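Lilard to open 53 rented flats at former Drollen Works in Skeltbridge

For immediate release

Lilard, the housing company, will open 53 flats for rent at the former Drollen Works in Skeltbridge this spring, with the first tenants due to collect their keys in April. The building, which stands between the canal and the bottom of the town's main shopping street, was last used as a dye store and has been empty for more than a decade.

The flats are a mix of studios, one-bedroom and two-bedroom homes. They will be let on tenancies of up to three years, with a break clause for the tenant after 6 months. Rents will be fixed for the first year and any rise after that will be limited by a formula written into the tenancy agreement. Lilard will own and manage the building itself and will keep a staffed office on the ground floor.

Building work was carried out by Hollmann, which also worked with Lilard on two smaller schemes elsewhere in the county. Hollmann started on site after the roof had been surveyed and the old floors tested for dye residue. Most of the ground-floor slab had to be taken up and relaid. The upper floors were in better condition than the first survey suggested and have been kept.

A spokesperson for Lilard said: "Skeltbridge has plenty of family houses and very little for people living alone or in couples who want to rent near the station. We had been looking at the town for a while before Drollen Works came up for sale. It is a solid building in the right place, and we are pleased to be at the point where we can let people in."

The building

Drollen Works is a brick building with a slate roof and a short tower at the canal end. The tower held a water tank and now holds the lift motor and a plant room. The brickwork has been cleaned and repointed by hand on the canal side, where the damage was worst. On the street side the joints were mostly sound and were left as they were.

The window openings are unchanged. The metal frames had rusted through in many places and have been replaced with new frames made to the same pattern, with double glazing and an opening section large enough to let a bedroom cool down on a summer night. The planning permission required the frames to be painted in the dark green that was found under later coats of paint, and this has been done throughout.

Around 2,000 of the old bricks were saved when a lean-to at the rear was taken down. They have been used again in the walls of the bin store and the cycle store, and to patch the street front where a loading door had been knocked through. The old loading bay itself is now the main entrance. Its stone threshold has been kept, with a level access door built beside it.

Heat and hot water come from a shared system with a meter in every flat. Tenants will pay for what they use, at a rate published each year, along with a standing charge shown on the same bill. There is no gas in the building. Hobs are electric, and every flat has its own ventilation unit, which Lilard will service once a year.

Noise was raised by several residents during the planning consultation, both noise from the new flats and noise reaching them from the delivery yard next door. Hollmann has fitted a second layer of lining to the walls facing the yard, and the bedrooms on that side have been placed at the back wherever the layout allowed. The ground-floor flats nearest the street have secondary glazing.

Rents, deposits and who can apply

Applications open in February. A holding deposit of £200 will be taken when an applicant is offered a flat and will be put towards the first month's rent. It will be returned in full if Lilard withdraws the offer. There are no other fees for applying, for references or for renewing a tenancy.

Some of the flats will be let at a discounted rent to people who already live or work in Skeltbridge. These flats are spread through the building and have the same fittings as the others. Applicants for a discounted flat will need to show a local address, or a letter or payslip from a local employer. The full rules are set out in the letting guide, which will be available from the site office and by post.

Tenants may keep a cat or a small dog with written consent, and consent will be given unless there is a clear reason against it. Tenants may also paint the walls in any colour from a list supplied with the welcome pack, without having to paint them back when they leave. Shelves can be put up on the internal walls marked on the floor plan. The outside walls have insulation behind the plasterboard and should not be drilled.

Parking is limited. There are spaces for disabled tenants in the yard and a car club bay on the street outside. Tenants will not be able to apply for residents' parking permits in the surrounding streets, which was a condition of the planning permission. The cycle store has a stand for every flat, and a lower rail for heavier bikes.

The canal side

A strip of land between the building and the canal has been opened up as part of the work. It was fenced off when the dye store closed and had become overgrown. The new path joins the towpath at both ends and is wide enough for a wheelchair and a pushchair to pass. It will be open to everybody between 7am and dusk, with a gate to the shopping street through the old cart arch.

Planting along the path is mostly low shrubs and rough grass, with alder at the water's edge. A stretch of the old wharf wall has been left bare for the ferns already growing in it. The work on the bank was done in autumn, outside the nesting season, and the last of the planting will go in before the end of March.

Lilard has also agreed to pay for a new crossing where the path from the cart arch meets the road. The crossing is being built separately and is expected to be ready in May, a few weeks after the first tenants move in. Until then a temporary crossing point with barriers will be in place a short way up the road.

Inside the flats

All the flats are let unfurnished, with flooring, blinds, a fitted kitchen and a washing machine. The kitchens follow one of two layouts. In the studios the units run along a single wall, and in the larger flats they turn a corner. Fridge-freezers are full height in every flat, including the studios, after people who viewed the plans at an open evening said that an under-counter fridge would not be enough for them.

Lilard asked renters in its other buildings what they would change about their kitchens before the layouts were settled. The most common answer was more clear worktop. Sockets came second, and in particular the lack of them near the place where people tend to keep small appliances. A larger sink was third.
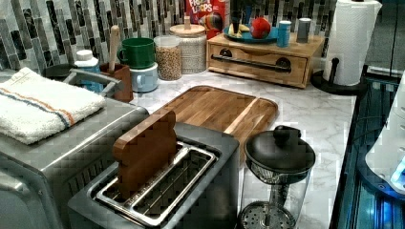
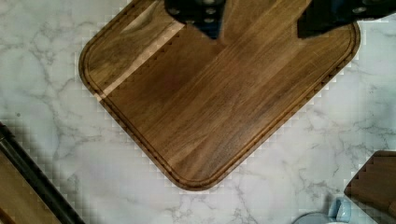

The layouts at Drollen Works were changed after those answers came in. The hob has been moved closer to the wall unit, which leaves a longer unbroken run of worktop beside the sink, and a double socket has been added at the far end of it. A toaster next to a countertop oven, as in the first picture, takes up a good part of a short worktop before any cooking has started, and a large chopping board like the dark wooden one in the second needs a clear stretch of its own. Both will now go on the same run in the one-bedroom and two-bedroom flats. In the studios there is a pull-out shelf below the worktop instead, at a height that suits a seated person as well.

Storage was the other request. Each flat has a tall cupboard in the hall, deep enough for a vacuum cleaner and an ironing board, and a shelf above the washing machine. There are lockable stores on the ground floor for tenants who need more room, charged by the month.

Viewings and further information

A show flat on the first floor will be open for viewings from February, by appointment. Viewings will run during the day and until 8pm on some evenings. The show flat can be reached by lift. Visitors should use the entrance on the street side, as the yard will still be in use by Hollmann for deliveries until the work is finished.

A drop-in session for neighbours will be held in the ground-floor office before the first tenants arrive. It will cover moving-in arrangements, bin collections, the use of the yard and the opening hours of the canal path. A leaflet giving the time will be delivered to the streets closest to the building.

Notes for editors

Lilard builds and manages homes for rent. It owns the Drollen Works building and will be the landlord for all of the flats.

Hollmann is the main contractor for the scheme and will remain responsible for repairing any defects in the building work during the first year.

Floor plans and the letting guide are available on request from the Lilard press office. Requests to film or take photographs inside the building should be made in advance, and visitors to the yard will be given a hard hat and boots at the gate.

Ends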